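Skasance tracking notebook
Entry 2024-08-03
Recorded by: Miyuki Okabe

Purpose: to determine whether the new time alignment step in the Illach preprocessing package removes the lag between gripper pose and finger opening reported in the previous entry.

The lag was confirmed on the old branch before any change was made. Pose samples for the right gripper trailed the finger opening signal by 37 ms. The left gripper showed no measurable offset. The two streams are stamped by separate processes, and the right-hand process was still using arrival time instead of capture time. The configuration file has been corrected and the old value retained as a comment.

The task under study is the cloth and bin task at station 5. Both grippers are hand-held, and pose is taken from the marker plate on top of each device.

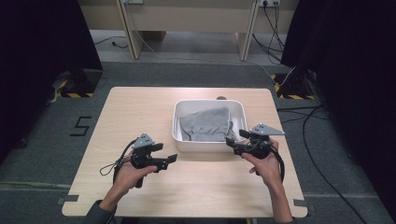
Results after the change

Of 215 episodes reprocessed, 47 were rejected by the alignment check. Most rejections fall where one marker plate is turned steeply and the solver switches between two candidate poses. The switch appears in the log as a jump in wrist rotation with almost no change in position. It is a separate fault from the lag and should be filed separately.

The planner replay in Zinchenko accepts the remaining episodes without modification. Replay on the arm has not been attempted.

Open items

Add a continuity term to the pose solver, weight to be determined.
Have the check report left and right rejections in separate columns.
Confirm with the Branano group which clock their exporter expects.
Do not merge until the rejected episodes have been reviewed by a second person.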